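Setting Work Rules for a Two-Arm Shelf Cell

Posted Aug 18, 2026, in Practice Notes

Most written rules for small robot cells cover the person outside and stop there. They say where to stand and where the stop button is, and leave the contact between two arms, a shelf and a crinkly bag to whoever is at the keyboard. The procedure below is the one used at Korkwood for two-arm pick and restock work with packaged dry goods. It assumes the arms have already been through your site's risk assessment. Nothing in it replaces that.

Step 1. Write the zone rule first

Divide the work surface into a left zone, a right zone and a shared strip. Only one arm may hold the shared strip at a time, and the controller grants it, not the operator.
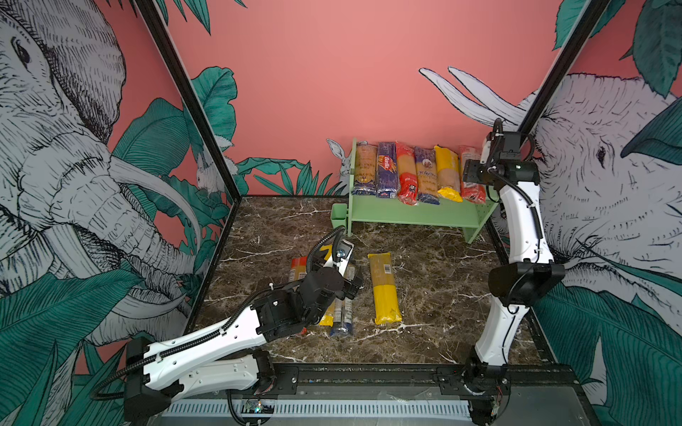
A zone rule has to be stated in terms of the whole arm, cables included. Many cell files define a zone by the tool center point alone. That is too narrow. One arm can be low over the packages on the floor of the cell while the other is up by the end of the shelf, and both carry cable that arcs well clear of the wrist. Measure the widest point of each cable loop with the wrist turned to both limits, and add that to the arm envelope. Record the figure in the cell file with the date and the wrist pose used.

Step 2. Set the speed tiers

Use three tiers: transit, approach and contact. Transit applies only above the tallest item in the cell. Approach begins when any part of the gripper drops below that height. Contact begins at the last waypoint before the fingers close.

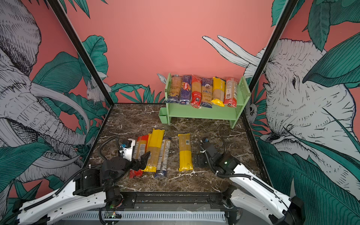
The tier must change on position, never on elapsed time. A timed change drifts as soon as someone edits the path, and the edit will not show up in review. If your controller cannot switch on position, run the whole cycle at the approach tier and accept the loss of throughput.

Force limits are set for each product, not for each gripper. Start low and raise the limit until the pack is held through 137 test lifts with no slip. A slip resets the count to zero. Keep the failed settings in the file — the next person will want to know what was tried.

Step 3. Define the idle pose

An arm that is waiting still takes up space. The idle pose must be named in the cell file, and the other arm's planner must treat it as a fixed obstacle.

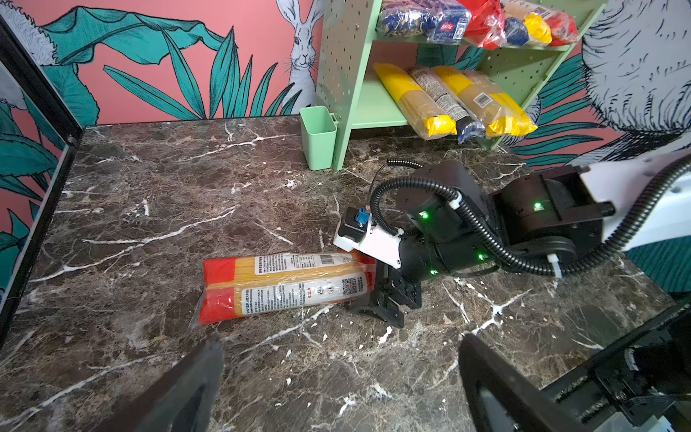
Calum Cruickshank objected to this step in a comment on the May draft. He wrote that a fixed idle pose costs nearly 4 seconds per handover, and that at Fasside they let the waiting arm hold wherever it last released, provided the fingers are open and the live joint positions are passed to the other planner. That is acceptable under two conditions. The position feed must be monitored, and loss of the feed must stop both arms. Without the monitor, use the fixed pose.

Step 4. Control the wrapper

Film packs have loose ends. A good grasp is on the filled part of the pack, with both fingers square to its long axis. A grasp on the tail of the wrapper counts as a failed pick even if the pack comes up with it. 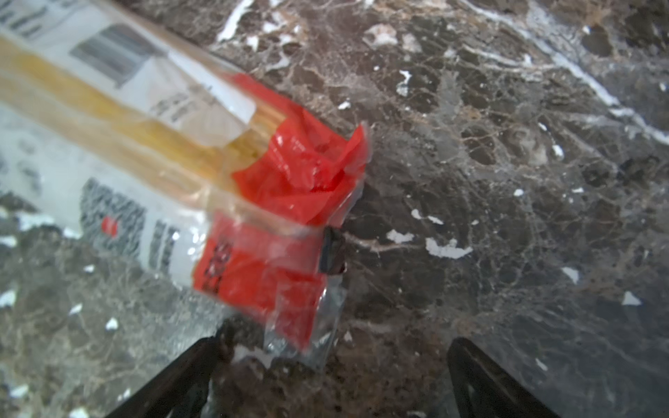 Log each of these failures under its own code. Do not merge them with dropped packs. The two faults have different fixes, and a merged count hides both.

Step 5. Recheck intervals

Inspect finger faces, wrist connectors and cable clips every 2,000 cycles. Repeat the force test from Step 2 every 4,000 cycles, or whenever the packaging changes. The Trajkovski log sheet has columns for both checks. If you keep your own sheet, include the cycle count, the initials of the person checking, and the revision number of the cell file that was loaded at the time.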